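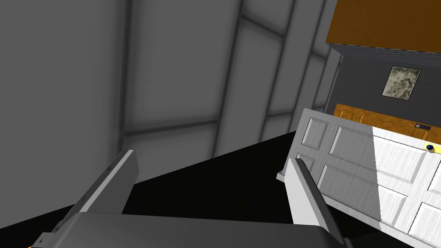

The hardest part of teaching a robot to work in a home is finding enough homes to learn from. At Wistance, the answer has been to build them in software. Its Lykkegaard program records a simulated gripper as it moves through rendered rooms, and each recording becomes one example for the learning system. The rooms are made of ordinary things – paneled walls, a white door with a round blue and yellow knob – because those are the things a household machine must learn to approach.

The collection now holds 335 recordings, toward a goal of 1,000. Operators guide the gripper by hand controller in sessions of 15 minutes, and a reviewer checks every recording before it is accepted.
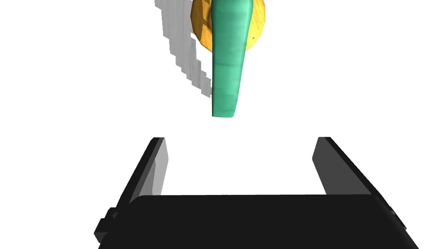 The open gripper, with a teal-green object and a rounder yellow-orange one beyond its fingers.

Hanna Demchenko, who directs the program, considers the review stage its most important expense. "An operator who hesitates teaches the model to hesitate," she said. Almost nine in every hundred recordings are returned for that reason.

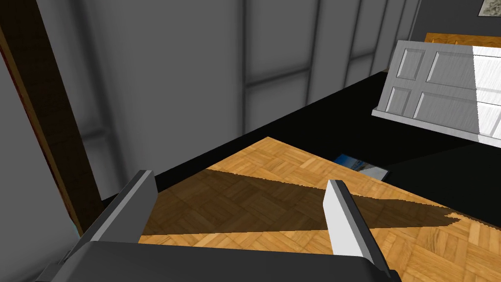
Variety is the other concern. Lighting is changed between sessions, as are starting positions, so that the model does not come to depend on a single view of a room. The finished set will be passed to Arero, the firm's training group, in August.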